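Fading on black cotton table covers, is it the dye or the detergent?

Fabric Care and Laundry > Dyes and Color Loss
Page 1 of 1

drumitz_femi
Posts: 1632

We keep a stock of black cotton covers for display tables at a shared workshop in Medina. They are washed in two batches. After 18 washes the first batch has gone a brownish gray. The second batch, same supplier and same order, is still close to the original shade. Both go through a front loader at 40 C. The only difference I can find is that the first batch was washed with a powder and the second with a liquid.

Is bleach in the powder enough to explain this, or should I be looking at the water? Hardness is high here.

Femi Ojo

lalit_d
Posts: 2412

Read the powder's ingredient list. If it has sodium percarbonate and an activator (usually TAED), you have an oxygen bleach that works at 40. Most general purpose powders have it. Most liquids don't, as peroxide is hard to keep stable in a bottle.

A brown cast on black cotton usually means one component of the dye mix has gone faster than the others. Many blacks are a navy or blue-black base shaded with orange and red. Lose the blue part and you get brown. Lose the red part and you get green.

Hardness tends to show up differently. You get a chalky gray film, worst along the folds, and it comes off with a weak citric acid rinse. Test one corner before doing anything else.

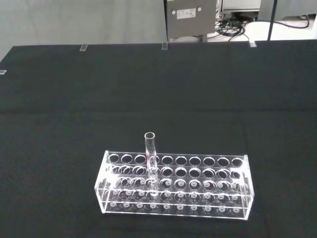 On the dye class: if these were sold as reactive dyed, they should hold up to plain washing and still be sensitive to peroxide. Sulfur black is cheaper and common on heavy cotton, and it is worse with any oxidizer. The supplier should be able to tell you which one it is.

jcaron
Posts: 318

I disagree that the bleach is the first suspect. Eighteen washes at 40 with percarbonate will shift a black, but from what I have seen most of the visible change in the first year is abrasion. Broken fiber ends scatter light and the cloth looks paler even though the dye is still there. Look at it under a hand lens. If it is fuzzy, a cellulase treatment will bring back a good part of the depth.

Also, how full is the drum? Overloading makes this much worse.

drumitz_femi

Drum is about two thirds full for both batches. The powder does list percarbonate and TAED. I did the citric acid test on one corner: 10 g per liter, ten minutes, rinsed and line dried. No change that I can see.

lalit_d

Then it is not scale. Jocelyn's point on abrasion is fair, but both batches had the same drum and the same load, and only one of them shifted. Abrasion also does not give you brown. It gives you a paler version of the same color.

jcaron

It can read as brown under warm light. Were they compared in daylight?

drumitz_femi

By a north window at 2 in the afternoon. Brown.

jcaron

Fine, I'll give you the hue. I would still check for fuzz before redyeing, as fuzzy cloth looks dull even with fresh dye on it.

iara_iturra
Posts: 74

Does the order of drying matter? Ours at Petby are hung outside in April and they come in redder on the sunny side.

lalit_d

Yes, that is light fading. Wet cotton in full sun often fades faster than dry. Hang them inside out or in shade.

drumitz_femi

The supplier, Flestotmont, answered. Sulfur black, topped with a direct dye. I have moved both batches to the liquid and will redye four covers from the first batch with a reactive black, with soda ash added at the fixing stage. I'll post the weights and times when they are dry.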